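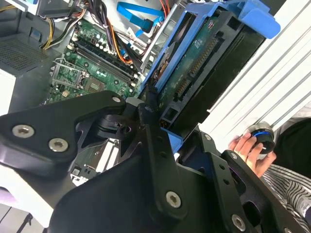 Hisby: notes on the open-case PC set

Hi, and thanks for downloading! Hisby is my collection of pictures of desktop computers with their insides showing. I started it in May after Iman Ghoneim asked me for a decent shot of an empty CPU socket and I couldn't find one I was allowed to share (I had plenty of blurry ones).

What you get

There are 400 pictures in the first release. Mostly motherboards, RAM slots, power supplies and drive cages, plus a whole lot of cable. I love the cable ones! Yellow and black power wires, blue SATA leads, all the stuff people tuck away before they take a nice photo.

Labels

Darius Surdu and I did the labels by hand. "Socket, open" means you can see the pin area. "Socket, filled" means there's a processor in it, and if a cooler hides everything we wrote "socket, unknown" and moved on. Tülin Aydoğan wants capacitors split by color, so that may come later.

Known problems

88 pictures still have no cable labels. Also, I mixed up "bracket" and "lever" in the early files, sorry – search for both.

Using it

Do what you like with it, just mention Hisby somewhere. If you spot a wrong label, send me the file number and what you think it should say.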